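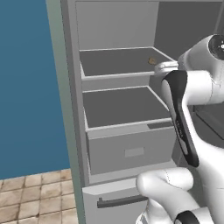
Zeltimville Parents Board > Schools > Tarigan Middle

Topic: Student council and the phone policy vote

mapleside_dad
Does anyone know if the student council at Tarigan gets a real vote on the new phone rules? My daughter is a seventh grade rep. She came home with a form asking each homeroom to pick between phones in lockers and phones in a pouch. There was no third choice. Most of her homeroom wanted phones allowed at lunch and she had no place to write that down.

KP_605
They don't vote on policy. The council gives an opinion and the principal takes it to the district. It has been that way since my oldest was there. The form is meant to pick between the two options the district will pay for.

mapleside_dad
Then the form should say so. It says "student decision" across the top.

rowhouse5
Same form at our house. My son's homeroom teacher let them write comments on the back. I don't know if anyone reads the back.

tworivers
I think people are making too much of this. They are 12 and 13. They get to pick between two workable options and learn how to report what their class said. Adults don't get to write in a third choice on most things either.

mapleside_dad
I'm fine with limits. My problem is with calling it a decision. She had to stand up and tell 2 homerooms that lunch was off the table, and they blamed her for it.

KP_605
Why two homerooms? Each one is supposed to have its own rep.

mapleside_dad
The other rep moved away in December and they never held another election.

KP_605
That's a bigger issue than the form. The handbook says an open seat gets filled the same term. Page 5, under Student Voice. I would email the office about that one first.

lunchline
I help in the cafeteria on some days. Vallon Middle allows phones at lunch and the kids there hardly talk to each other. I would vote for lockers, and I'd like a form too if they are handing them out.

rowhouse5
My niece goes to Vallon and says lunch is fine. I guess it depends on the table.

tworivers
Does anyone know what the pouches cost? I heard $3,000 for the school.

KP_605
$3,000 is what was in the meeting notes. I don't know if that covers replacements. Lockers cost nothing but a lot of the sixth grade ones don't close right.

nasora_mom
We moved here from the Nasora district. The council there had a short meeting with the principal after every survey, and the reps got a written answer to take back to their homerooms. Sometimes the answer was no. The kids took it better when there was a reason on paper.

tworivers
I would support that. It's more useful than a longer form.

rowhouse5
Agree with the written answer. I still think the form needs a comment line on the front.

mapleside_dad
I emailed the office about the open seat and asked about written answers too. I'll post when I hear back.

mapleside_dad
Got a reply. The homeroom will hold an election for the seat before the next council meeting. On the form, they said comments on the back are being typed up and given to the principal. Nothing yet on written answers.

KP_605
Good. Ask again at the parent meeting. It starts at 6:30 in the library, and questions are taken first.

lunchline
Is that the side door or the main one?

KP_605
Side door, by the bus loop. The main one is locked after 5.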